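Rivar fingers vs. the Udance soft pads for cloth?

gripwright57
Started Tuesday

I've got both sets on the bench now and I'm having way too much fun. Same arm, same Bagheri controller, just swapping fingers between runs. Task is picking up a folded gray cloth off a marble slab and setting it down again. 40 tries each.

Udance pads: 27 good picks. Rivar hard fingers: 35. I really thought the soft ones would walk away with it! They slide on the top layer and come up with air, or with one layer when I wanted the whole stack.

torque_and_tea
Reply

Not buying it yet. What closing force? The Udance pads need a lot more squeeze than people give them, and the stock Bagheri profile is set up for hard fingers. Try it with the force up and the approach 5 mm lower.

gripwright57
Reply

Stock profile for both, so fair point. I'll rerun the pads tonight. Lower scares me a bit on stone, but the pads should forgive it.

mossbench
Reply

I'd stay with hard fingers for cloth no matter what the rerun says. Pointed tips get in under a fold and pads can't. My Prornstead set has the same kind of taper and it's great on towels (terrible on anything round, so there's your tradeoff).

Can we see how much fabric you're catching? I go for the thick folded edge every time.

gripwright57
Reply

Same, I aim for where the creases stack up. Wrist cam view with the dark fingers on, tips closed on the edge. They've picked up some chips along the rims but they still pinch beautifully.

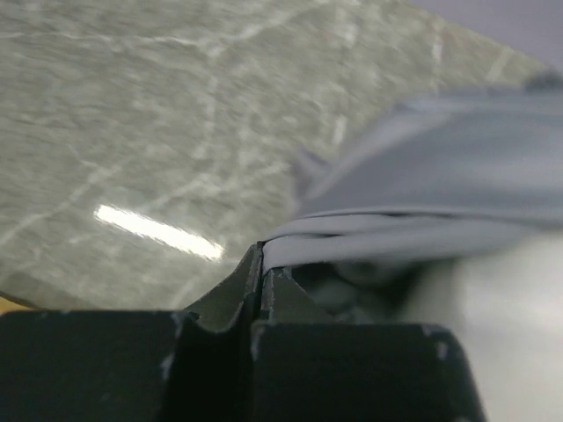
torque_and_tea
Reply

OK, that's a nice bite. The glare on that marble would drive my tracker nuts though. Are you locking exposure on the wrist cam?

gripwright57
Reply

Nope, auto. Adding that to tonight's list!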